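About us — Tivthorpe Robot Shed

Hello, and come on in!
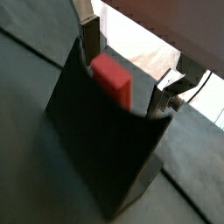
Chie Imai asked me on the phone whether you need to know any programming before you turn up, and whether anybody would mind if she just watched for the first few weeks. No, and no. She has since rewired half of Mokness, so you can see where watching leads.

I'm Horácio Antunes and I started the Shed in my garage, mostly so I'd have company while I swore at stepper motors. It was me and Lorenz Kaufmann, 2 stools and a fan heater. Then Lorenz told people at work, they told other people, my car spent a whole winter on the street, and in April we moved to the unit behind the old dairy. We have 20 members now, a proper bench down each side and a kettle that takes forever.

What do we do? We build arms, mainly. Mokness is the one we're all a bit soft about. It's our third arm and the first that everybody had a hand in, and the job we've set it is simple to say and horrible to do: pick up a block, put it in a holder, let go, come back for the next one. A block that sits a few millimetres off will catch on the rim, and a gripper that opens too wide will shove the holder across the table. Lorenz wants softer pads on the fingers. Rahel Eder wants to leave the fingers alone and slow down the last bit of the approach. I've stopped voting.

The little camera up by the gripper was Rahel's doing as well, and it changed how we work. Before that we were all crouching at the side of the table with our chins on the edge, arguing about what we'd seen. Now we argue about what's on the screen, which is easier on the knees.

Ident is our other long-running thing — it's the bit of software that tells Mokness which block is which. Red it finds very well. Brown and orange it mixes up under the strip lights, and if you know about colour and lighting we'd love to meet you!

Elfriede Trummer looks after the tool wall and runs the beginners' bench. You'll start there with a single joint: one motor, one bracket, a bit of code that moves it from here to there. Most people get it going on the first evening. After that you can join whatever's on the go or bring your own project from home (we've had a curtain opener, a cat feeder and a chess arm that's still sulking in a box).

Practical bits. We're open Tuesday and Thursday evenings from half past six, and the first Saturday of the month all day. It's £5 a session, tea included, and under-16s are welcome with a grown-up. Long hair tied back near the lathe, please. Parking is in the yard but don't block the blue gate, the bakery vans need it.

We're at Unit 189, Schwaiger Yard, Tivthorpe. The bell doesn't work, so knock hard — or come round the side and wave at the window.

Page last updated 12 February 2023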